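The Great Condiment Reckoning (and Other Kitchen Cleanup)

Sep 23, 2018
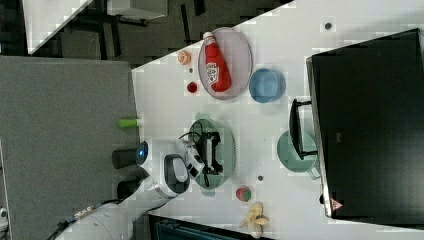 It started with the mustard. I was putting away groceries in July, trying to wedge a new jar onto the door of the fridge, and there was already a mustard there, and behind that mustard was another mustard, and I stood with the door open until the fridge began beeping at me. I like mustard as much as the next person (probably more, if I'm being fair to the next person) but I live in a small apartment with a small fridge, and something had clearly gotten away from me.

So I took everything off the door and out of the cupboard beside the stove and spread it all over the floor on an old towel. I made myself a cup of tea first, which was smart, and then forgot to drink it, which is how most of my projects go.

I should say that I come by this naturally. My grandmother kept every sauce packet that ever came into her house. She had a drawer for them, soy sauce on the left and duck sauce on the right, and when we visited as kids we were allowed to pick one each to go with our eggs, and oh, we thought that was the height of luxury! My mother went the other way completely and owned ketchup, mayonnaise and a bottle of Worcestershire sauce that I believe moved with us to three different houses. I seem to have landed somewhere near my grandmother, only with jars.

The oldest thing I found was a plum chutney from Panganiban, the little grocery that used to be across from the bus stop on Trestine Avenue. I bought it the week I moved here, when I knew absolutely no one and walked down there most evenings just to have somewhere to go. They had a bench outside and a freezer full of coconut ice cream. The chutney had turned the color of shoe polish. I rinsed out the jar and kept it, and right now it has two stems of basil rooting in it on the windowsill, so I feel all right about that.

Then came the things I had bought for one recipe. You know the ones. A teaspoon of this, a tablespoon of that, and then the bottle sits there looking hopeful for two years. I had tamarind paste, I had a smoky pepper sauce I'm frankly a little afraid of, and I had a walnut oil that smelled like a box of crayons. The oil went. The tamarind was still good, so I've been putting it in everything, including a pot of lentils that came out so well I ate them for breakfast.

I did set myself a few rules in the end. If I can't remember opening it, it goes. If I have two of the same thing, the older one gets used first, and it stands in front where I can see it. And before I buy something for a single recipe I wait a day and see if I still want to make the dish. That last one has probably saved me around 60 dollars since July, and it has also saved me from a very complicated eggplant situation.

Ketchup, I've decided, is exempt from all rules. I go through spells with it. All winter I hardly touch the stuff and then the first warm weekend arrives and I want it on potatoes, on meatloaf, on a plain grilled cheese (please don't write to me about the grilled cheese). My neighbor downstairs makes her own every fall with the last of the tomatoes, and it's lovely, deep and a bit spicy, but I have to admit it isn't what I'm after when I have a plate of fries in front of me. I want the ordinary kind, cold, from the squeeze bottle.

The fridge door has been tidy for going on two months now, which may be a personal record. I wiped down the shelves with warm water and baking soda and cut up an old placemat to line the bottom one, so drips are easier to deal with. I also moved the jam to its own shelf. There are 6 jars of jam. I have not yet had a reckoning with the jam.

If any of you have a good use for half a bottle of rice vinegar besides pickled cucumbers, please leave it in the comments. I've been eating pickled cucumbers for 4 days and I'm starting to look at them differently. Next time I'll post the lentil recipe, as long as I can work out what I did, because I wrote it down on the back of an envelope and then mailed the envelope.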